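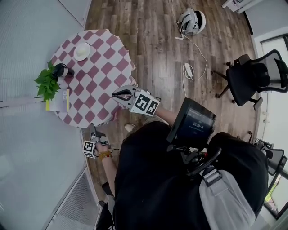

Hugo Aguirre has been buying old tablecloths for longer than he has been selling them. He started with a box lot at an estate sale, when what he wanted was the lamp sitting on top of it. These days he runs a small mail-order business called Okix out of the back half of a former shoe repair shop, and he ships used table linens to restaurants, prop houses and people who want something like what their grandmother had. Checks are what he gets asked for most. Dark reddish-pink and white squares set on the diagonal, on a small round table with the cloth hanging down to the floor, is close to what a lot of his customers have in their heads when they write to him, though most of them just type "red check" and leave it there.

"Red check can mean anything," he says. "It can be a tomato red, it can be brick, it can be nearly pink. I write back and ask them to hold something up to it. A sweater, a book, whatever they have. Then we can talk."

We met on a Saturday, before he opened for pickups. The shop has two long shelves of cloths folded by size, and a third shelf for things he hasn't washed yet. He counted the stock last March for the insurance company and came up with 156 tablecloths, plus around 300 napkins, most of them not in sets.

"The napkins are a headache. People lose one and then they don't want the other five. I'll take them, but I don't pay much."

Aguirre learned the cleaning side from Crescencio Montes, who ran a hotel laundry and later did the linens for a catering company named Soler. Montes is retired now and still comes by when there is something difficult. He was there when I visited, working on a wine stain at the back sink, and he answered questions over his shoulder.

"First thing is you don't put it in hot water," Montes said. "Everybody puts it in hot water. You soak it cold, overnight, and you look at it in the morning. If the stain has moved, good. If it hasn't moved, you change the water and wait another day."

He uses plain washing soda and an oxygen bleach for whites. On colored checks he goes slower. Older reds can bleed into the white squares, and once that happens there isn't much to be done about it. He tests a corner first by pressing it with a wet white rag and a warm iron. If the rag picks up color, the cloth gets washed by itself in cold water and comes out quickly.

Aguirre keeps a list of the ones they've ruined. He didn't want to say how long it was. "One was a Venetti, from a restaurant that closed. Heavy cotton, beautiful. I rushed it. I had a buyer waiting and I put it in with a blue one." He sold it anyway, at a discount, to a woman who wanted it for picnics.

Venetti is a name that comes up a lot with him. It was a supply house, he says, that sold to small Italian places, and its cloths can be picked out by a double row of stitching at the hem. He has a soft spot for them and tends to keep more than he should. The other label he looks for is Trolovley, which made lighter cloths for home use. Those wear through at the folds.

"If you store it folded the same way for twenty years, that's where it goes," he says. "You hold it up to a window and you see little lines of light. I tell people to refold it now and then. Or roll it."

I asked how he figures out whether a cloth is right for a given table. He said he gets more returns over size than over color. Customers measure the top and forget the drop. For a round table he has them measure across the top, then from the edge down to wherever they want the cloth to end, double that second number and add the two together. A cloth to the floor takes a lot more fabric than people expect, and a square one on a round table will hang longer at the corners. Some people like that. Restaurants mostly don't – servers step on it.

Prices depend on condition more than age. A plain cloth with a few faint marks might go for less than a new one from a department store. The most he has ever been paid at once was $2000, from a prop house that took a whole shelf for a film set in a diner. They wanted them stained. He had already washed most of them.

"Crescencio was not happy," Aguirre says.

"Two weeks of work," said Montes, from the sink.

Aguirre doesn't plan to get much bigger. He has thought about having new cloths woven to match the old patterns, and he once got as far as asking a mill for samples. The squares were right but the cotton felt thin to him, and the price only made sense if he ordered far more than he could store. He still has the samples in a drawer and uses them to wrap breakable things for shipping.

For now he is looking for round cloths, any color, and he'll take them with stains. He would like more greens. People can bring things by during pickup hours or send a picture first, with a tape measure laid across the cloth.

Montes had the wine stain down to a pale gray outline by the time I left. He said it would need another night.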